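Unit 6: Willow and other basketry fibres

6.1 Preparation
Brown willow is dried with the bark on. It is graded by length and soaked before use; allow one day per foot of rod. Buff willow is boiled, then stripped - the tannin stains the wood. Soaked rods should be used within two days. 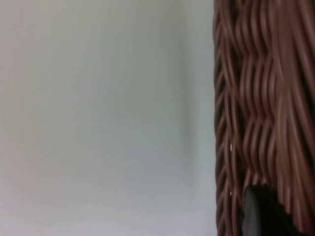
6.2 Weaves
Randing uses a single rod worked in front of one stake and behind the next. Pairing uses two rods, twisted between stakes. Waling uses three or more and is placed where the side needs stiffening, normally at the upsett.

Reading for January: Clastard handout, pp. 20-41.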